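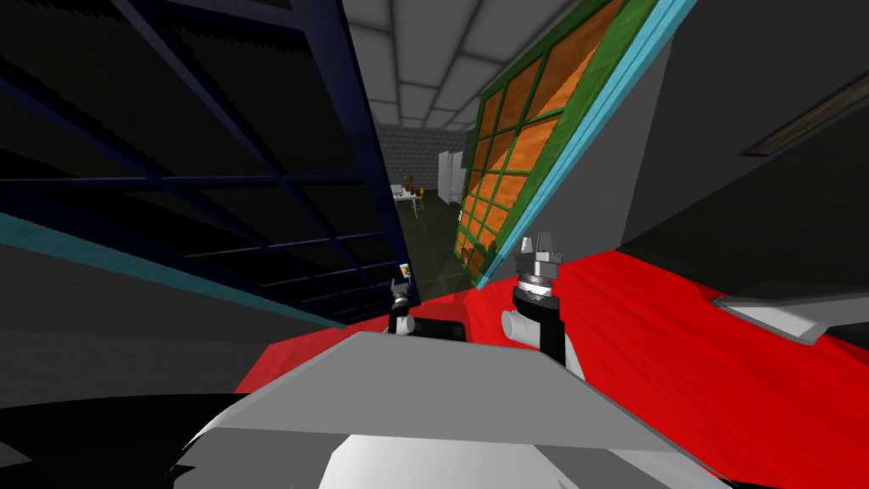 Áine Duggan has painted the outsides of houses in Ladutham since she was nineteen years old, and she has strong opinions about what color can do to a street. I wanted to speak with her because I moved to this town two years ago from a place where all the buildings are gray or cream, and I did not understand how people here choose. Green bars over small square panes, orange wood grain filling each pane, a strip of light blue along the side: in my old town such a window would bring letters to the newspaper. When I said this to her, Áine laughed for a long time. "Orange and green is an easy one," she said. "They are both warm if you pick the right green. The blue is the one you have to think about."

We met on October 9, 2023 in the kitchen of her house on Madigan Street. The house was built in 1937 and it is the only one in the street with no bright color on the front. It is white with a black door. I asked her about it before I had even taken off my coat.

"I look at color all day," she said. "When I come home I want to look at a plate of potatoes."

Learning the trade

She did not plan to be a painter. She left school and worked one summer in a bakery, where she was always late, and in June of the next year her aunt sent her to carry ladders for Dymphna Scanlon. At that time Dymphna was the only woman in the county with her own painting business. Áine believed it would be for a few weeks. She stayed with her for eleven years.

"She didn't let me touch a brush until I could sand," Áine told me. "I sanded for the whole first summer. I would do a windowsill and she would close her eyes and run her finger along it, and then she would say 'again.' Only that word. She never told me where it was wrong. I had to find it."

I asked if this was a good way to teach.

"For me, yes. My brother tried it with her also and he went home on the second day."

Dymphna Scanlon is retired now and lives near the harbor. She did not want to be interviewed, but she sent me, through Áine, a sheet of paper with her rules for painting in the open air, in case it would be useful. It has four lines. Never paint in front of the sun, always follow behind it. Stir longer than you like. Do the top first. The fourth line is about a man who did not pay her, and I will not print it.

How a color is chosen

I had imagined that people come to Áine with a color already in their head. She said that this happens less than I would think. Most of them come with a color that they do not want.

"They say, anything except the color of my neighbor. Or, anything except what my mother had. So we begin there. I have a box with 600 cards in it, and I take out all the ones they hate. You would be surprised how fast it goes. A person can hate 400 colors in ten minutes."

After that she paints three boards, each as large as a tea tray, and leaves them leaning against the front wall of the house. The owner has to look at them in the morning, at noon and in the evening, and also once in the rain. She does not accept a decision before the rain. One family had to wait nineteen days in a very dry spring, and the father called her every evening to ask if he could use the garden hose.

"And could he?" I asked.

"No. With a hose the sky is still blue. It is the gray sky that changes the paint."

I must admit that I did not believe her about this, so she took me outside. It had begun to rain a little, as it does here. She pointed to a yellow house across the road that I pass every day. I would have described it as the yellow of butter. In that light it was closer to mustard, and the red door looked brown. Áine said the owners love it most on such days and that they chose it for exactly this.

For the large surfaces she uses Flelix, a mineral paint that comes in powder and has to be mixed on the same day. For wood she uses ordinary oil paint, from any shop. She buys most of her things at Flestora, the hardware store by the bridge, where they keep a notebook under the counter with the recipe of every house she has painted. If somebody breaks a piece of wall with a bicycle, the store can mix the same color again. The notebook is older than the computer in the store, and Áine says it makes fewer mistakes.

The trouble with blue

I came back to what she had said about blue. Why does one have to think about it?

"Blue goes away from you," she said. "Red comes to you, yellow comes to you. If you put blue on a frame, the frame steps back and what is inside steps forward. Sometimes you want that. But if the inside is a dirty curtain, then everybody will see a dirty curtain."

She also told me that blue shows its age in a different way from other colors. Green becomes dull all at once, so people get used to it. Blue gets streaks. You will find a pale patch next to a deep one on the same piece of wood, and on a molding with several ridges it is even more clear, because the high parts are rubbed and the low parts keep their color. Some customers ask her to repair this immediately. Others forbid her to touch it.

"There was a lady who had a blue frame with green lattice, and she made me promise. She said, you can paint the wall, you can paint the gate, but the blue stays how it is. I worked around it with tape like a surgeon."
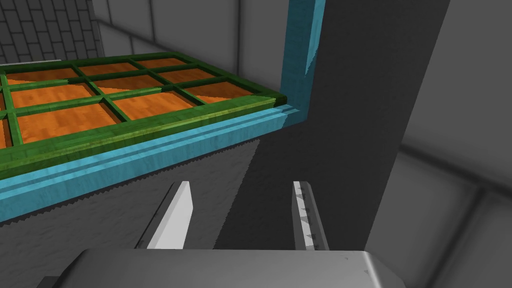
Money and neighbors

I do not like to ask people about money, but readers of these interviews have written to me that they want it, so I asked. Áine charges by the day and she tells the customer before she starts how many days it will be. If it takes longer, that is her problem. If it rains, it is the problem of both, and they split the cost. She has never had a written contract for a private house. For shops she always has one.

Ladutham has 3403 inhabitants according to the sign at the entrance to the town, and she says that each of them has told her at least once that a color was a mistake. People stop under the ladder. They say what they think, then they say what their grandfather would have thought. When she painted the pharmacy in pink, a man brought a chair and sat on the other side of the road for an entire afternoon, watching.

"What did he say at the end?"

"He asked me to do his garage."

There is no rule in the town about colors. A few years ago some owners on the main square wanted to have a list of permitted ones, because they had seen it in other places and they thought it looked tidy. There was an evening meeting in the school. Áine went, and she took her box of cards with her. She asked each person to choose the five colors that should be permitted. At ten at night they had agreed on white.

"So I said, fine, then I will be out of work but the town will look like my house. And they all know my house." The subject was not brought up again.

What she would tell a beginner

I asked what advice she would give to somebody who wants to paint a house front alone, without a professional, as I am thinking to do myself next year. She became very serious and put down her cup.

"How high is it?"

Two floors, I answered.

"Then paint the first one and call somebody for the second."

When I insisted, she gave me more. Wash the wall and then leave it in peace for longer than you believe is necessary. Buy one good brush in place of five cheap ones, and clean it the same evening, also if you are tired, also if there are guests. Mix all the paint for one wall in one bucket, because two buckets are never the same. Stop at a corner or at a drainpipe and never in the middle, or you will see the line for the next 10 years. And do not choose the color in winter, when everybody is hungry for red.

Her own plans are modest. She has a bad shoulder on the right side and has taught herself to do the edges with the left hand. In spring she will take on a helper, the daughter of a cousin, who for the first summer will only sand.

"Will you close your eyes and say 'again'?" I asked.

"I already did it," said Áine. "She came on a visit and I gave her a drawer to practice on. She was very angry with me. But then she looked at the drawer, and she found it."

Before I left I asked her what color she would give to my house, which she passes on her way to the store. She said that she had decided it on the week I moved in, and that she would tell me when I had looked at some boards in the rain.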